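Subject: Re: [hladun-singers] Learning parts at home before August
From: Inna Maksymiv

Hi everybody,

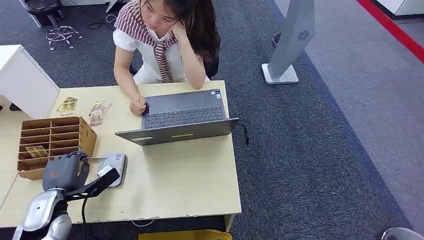
I've been going back and forth on the practice tracks question since Verena's message, so let me just say what I think and you can all shout at me. I learn my alto line by ear, always have, and if there's no track I'm lost by the second page. But I do think we lean on them too much. You sit at a desk with the laptop open, head propped on one hand, and an hour goes by and you've heard the line 9 times and sung it maybe once. Guilty! Verena wrote:

> I would like us to try the Clumau songs without practice tracks
> this time. When we did the tracks for the spring program we all
> came in knowing our notes but nobody was listening across, and
> measure 47 fell apart every single week. Could we sight-read
> together for the first two rehearsals and see how far we get?
> I know some of you will hate this.
> Verena Eberhard

I don't hate it, but I'm nervous about it. Measure 47 fell apart because the tenors breathe there and we don't (sorry, Demyd, you know it's true), and I'm not sure sight-reading would have fixed that. What I'd love is something in between – we read the first two songs cold, like Verena wants, and Kaisu records tracks only for the long one, the one with all the verses. It's 18 pages and the altos split on most of them. I can't learn that in the room.

Also, could the tracks please have the other voices on them, just quieter? The last batch had only my part plus a click, and when I got to rehearsal and heard the sopranos I thought I was in the wrong song. Jozefína said she plays hers in the car and sings against it, a different part each trip, and that sounds like a great idea if you have a longer drive than I do.

Tempo, while I'm at it. The score says 60 for the slow one and I keep wanting to go faster at home. Are we really doing it that slow? I run out of air halfway through the third line. If we are, I'd like to mark the staggered breaths at the first rehearsal so I can get used to them.

Last thing: I still have two of the green folders from the Stutden concert, and one has somebody's reading glasses in the pocket. Brown frames. I'll bring them along with the folders.

See you all at seven,
Inna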